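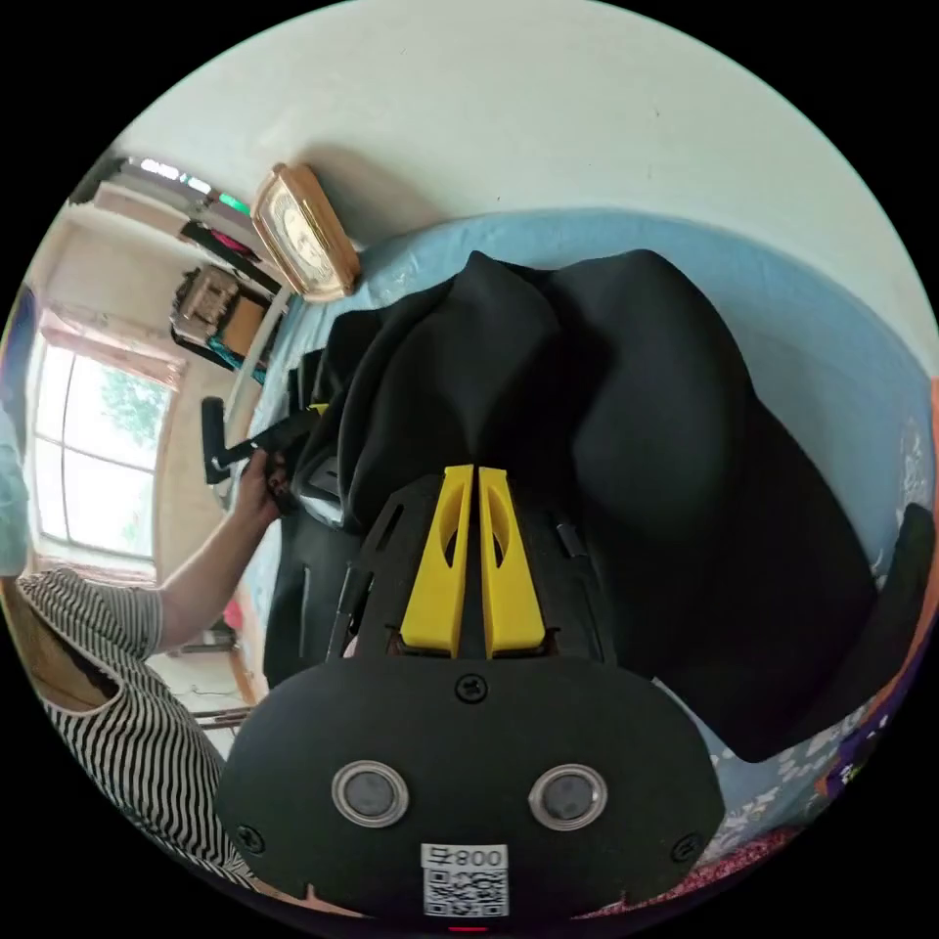
Why Black Cloth Is Hard

Our summer project at Flonwood started with a simple goal: take video from the wide-angle cameras on hand-held grippers and train a policy that knows where to grab soft things. Soft and black is the worst case! A crumpled black cloth on a light blue sheet has a great outline and almost nothing inside it, so our first tracker (we call it Rocha) hung on to the outer edge and lost every fold.

We had 249 clips to work with and held out 20 for testing. Each clip was cut to 600 frames. We mask out the black corners first, then the gripper body, which sits in the same place every time and is easy to remove.
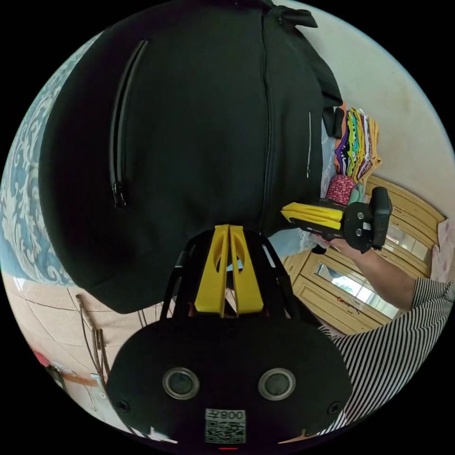
The biggest jump came when we stopped throwing away the background. A printed bedspread, tile lines and cabinet panels all give the pose estimator plenty of corners to hold on to, even with dark fabric over half the view. Zippers help too, and we were so happy when the feature matcher began picking up seams!

The yellow fingers gave us a cheap bonus. A plain color threshold finds both of them, and the gap between them goes straight to the planner as the gripper opening.
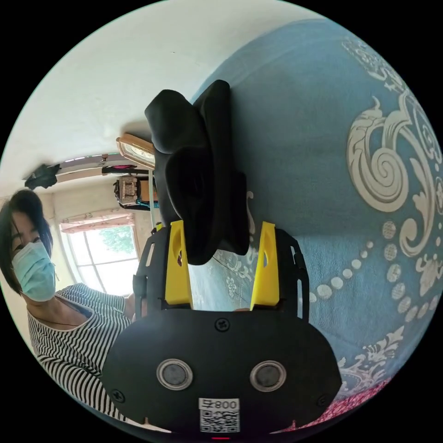

Software Notes

Rocha runs in 2 stages, pose first and then contact. Contact labels still need hand fixes when padded fabric sits in shadow between the fingertips. Next we want to try local contrast boosting before the contact stage.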